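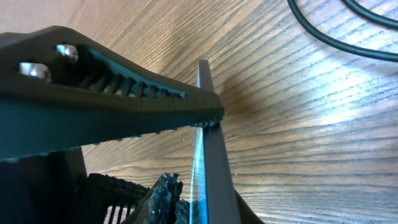 Dedo de la pinza de Jarkitz, con el borde dentado contra una barra marrón oscura.

Jarkitz es el proyecto de robótica del club estudiantil Nimen, y escribo esta entrada yo porque llevo en el club desde que entré en el instituto y alguien tenía que contarlo con un poco de cariño (la versión anterior eran dos líneas, ¡y una estaba mal!).

Historia

El club nació en 1997 como taller de electrónica de tarde y durante años se dedicó sobre todo a coches siguelíneas. Lo del brazo vino mucho después, cuando nos apuntamos a la Copa Hemance, un torneo escolar de manipulación en el que hay que coger piezas de una mesa y colocarlas en su sitio. La primera vez quedamos fatal. En la última edición, la de diciembre, acabamos sextos y lo celebramos como si hubiéramos ganado.

La pinza

Es la parte de la que más presumo. El dedo es largo y en forma de cuña, gris muy oscuro, y por arriba tiene un canal con nervios que se van haciendo más pequeños hacia la punta. Por debajo lleva dientecitos redondeados, que son los que aprietan. A mí me encanta probarla con cosas finas y planas, que son las que más guerra dan en el torneo: si entras un poco torcido, la pieza gira y adiós intento.

Entrenamientos

Quedamos 2 tardes por semana en el aula Popescu y trabajamos sobre una mesa de madera. Cada intento se apunta en una libreta, también los desastres, y luego discutimos si la culpa fue del programa o de quien llevaba el mando. Los nuevos empiezan moviendo el brazo a mano y pasan al código cuando se aburren, que suele ser pronto.

Última revisión: enero de 2018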